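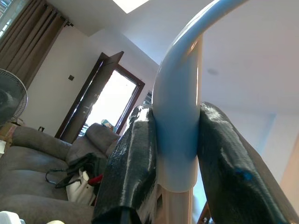
Bends in Pipework

By Farzana Gondal
2024-11-22
Reading time: 4 min
Print | E-mail

A bend is any part of a pipe where the line changes direction. It may be formed in the pipe itself, by curving a straight length, or it may be a separate fitting joined in between two straight runs. Bends turn up in drinking water lines, drains, gas lines, heating loops, steam plants, car exhausts, brass instruments and bicycle handlebars, and they have kept engineers and craftspeople happily busy for a very long time. A straight pipe is simple enough. Turn it a corner and a wonderful amount of physics comes into play!

Terms

Words for bends vary a good deal between trades. In general use, an elbow is a short fitting that makes a tight turn, most often 90 or 45 degrees. A sweep is a longer, gentler turn, much used in drains and in electrical conduit, where wire has to be pulled through. An offset is a pair of equal bends in opposite directions, which moves the line sideways and then carries on parallel to where it started. A saddle takes the pipe up and over an obstacle and back down to its old line. A return bend, or U-bend, sends the pipe back the way it came.

The bend radius is the distance from the center of the curve to the centerline of the pipe. It is often given as a multiple of the pipe's diameter, so that a bend of radius 4D on a pipe 40 mm across has a radius of 160 mm. The outside of the curve is called the extrados and the inside the intrados, both words borrowed from the stone arch. (Look at an arch from the side and the kinship is plain.)

Early history

People were turning corners with water long before they had metal tools for the job. Fired clay pipes were made in tapered sections that fit one into the next, and a long curve could be laid by setting each section at a slight angle to its neighbor. Where a sharper turn was needed, builders cut a channel in a block of stone or let the water drop into a small open basin and leave by another side. The basin had a second benefit, as grit could settle there and be scooped out.

Roman plumbers worked mainly in lead, which is soft enough to shape with simple tools. They rolled cast sheets around a form and closed the seam, giving a pipe with a teardrop-shaped section. The word plumber itself comes from plumbum, the Latin for lead. The Roman writer Vitruvius had plenty to say about the places where a pressurized line turns at the foot of a valley, and he advised setting the turn in a solid block of stone so that the force of the water would not push the line apart. It is a delight to find that modern practice for buried mains does much the same thing with concrete.

Hollowed logs were another favorite, and remained in use in many cities into the 1800s. A log cannot be bent, of course, so corners were made by boring one log from the side and driving the tapered end of the next into the hole. Cast iron took over in growing cities, bringing with it a large and handsome family of molded elbows, tees and crosses.

What happens inside a bend

Water flowing through a straight pipe moves fastest near the middle and slowest near the wall. When it meets a bend, the fast water in the middle is thrown toward the outside of the curve. The slower water near the wall is pushed around the sides toward the inside to take its place. The result is a pair of swirls, side by side, turning in opposite directions as they travel along the pipe. They are known as Dean vortices, after the British scientist William Reginald Dean, who worked out the mathematics in the 1920s.

The swirls can carry on for many pipe diameters past the end of the bend. For this reason makers of flow meters commonly ask for a straight run upstream of the meter. The same mixing effect can be very welcome elsewhere. Coiled tubes are used in heat exchangers partly on account of it: fluid that would otherwise sit near the wall is swapped again and again with fluid from the middle, so heat passes across much more readily.

Rivers show a grand version of the same thing. On a winding river the surface water drifts toward the outer bank, while the water along the bed drifts inward, carrying sand with it. The outer bank is worn back, the inner one builds up, and the bend grows.

Pressure loss

Every bend costs a little pressure. A tight elbow costs more than a gentle sweep, and a rough inner surface costs more than a smooth one. Designers often express the loss as an equivalent length, meaning the length of straight pipe that would cause the same drop. Add up the equivalent lengths of all the fittings, add the real length of the pipe, and the whole line can be treated as if it were straight. It's a lovely shortcut, and one that a student can learn in an afternoon.

Two elbows set close together do not always cost twice as much as one. The flow leaving the first is still swirling when it enters the second, and the total may come out higher or lower depending on the spacing and on whether the second bend lies in the same plane.

Forces on a bend

Moving water resists being turned, exactly as a car does on a corner. The pipe has to push the water around, and the water pushes back toward the outside of the bend. Pressure adds to this, and in most buried mains it supplies by far the larger share. Large mains are held at their corners by thrust blocks, which are masses of concrete cast between the fitting and undisturbed soil, or by joints that lock together so that neighboring lengths share the load.

Sudden changes make things livelier. If a valve is closed quickly, the moving column of water is brought up short and a pressure wave runs back along the pipe. This is water hammer, the cause of many a bang behind the kitchen wall. Unsupported bends tend to jump when the wave passes, and a well-placed clip on either side of the corner can quiet a noisy house.

How bends are formed

When a pipe is curved, the wall on the outside is stretched and becomes thinner, while the wall on the inside is squeezed and becomes thicker. If the curve is too tight for the wall, the inside wrinkles, or the whole section flattens and then kinks. Nearly every bending method is, at heart, a way of keeping the pipe round while this is going on.

The oldest trick is to fill the pipe. Sand, packed in firmly and plugged at both ends, supports the wall from within and is poured out afterward. Makers of brass instruments have used pitch and even ice in the same way, the water being frozen inside the tube with a little soap added to give a fine-grained filling. Anyone lucky enough to visit a horn maker's workshop on bending day should go!

A bending spring does a similar job on small tube. It slides inside or over the pipe and is pulled free once the curve has been made. Hand benders use a grooved wheel, called a former, and a matching shoe that keeps the tube seated in the groove. Rotary draw machines clamp the pipe against a turning die and can support the inside with a jointed mandrel. For very large steel pipe, induction bending heats a narrow ring of metal while the pipe is pushed slowly through it and guided around an arc.

Plastics have their own ways. Many can be softened with gentle heat, curved, and held until cool. Others, such as cross-linked polyethylene, are flexible enough to be led around wide corners by hand, with a clip or a molded support to hold the shape. Each product has a smallest permitted radius, and the maker's sheet is the place to find it.

Springback

Metal does not stay quite where it is put. Once the load comes off, a bent tube opens by a small amount as the elastic part of the strain is released. This is springback, and it depends on the metal, the wall, the diameter and the radius. A bender who wants a 90 degree turn may need to go to 92 and let the tube relax by 2. Experienced hands judge this by feel, and trial pieces from the same batch are still the surest guide.

Traps

The most familiar bend of all sits under the sink. A trap holds a small plug of water in its lowest part, and that plug keeps sewer gas out of the room. The Scottish watchmaker Alexander Cumming patented an S-shaped version for the flushing toilet in 1775. The S form can be siphoned dry by a strong rush of water, so the P-trap, used with a vented drain, has largely taken its place in new work. A trap in a seldom-used room can dry out through plain evaporation, and a jug of water down the drain will fill it again.

See also

Aqueduct
Expansion loop
Manometer
Pipe organ
Thrust block
Water hammer

Article reviewed by Noman Soomro

Print | E-mail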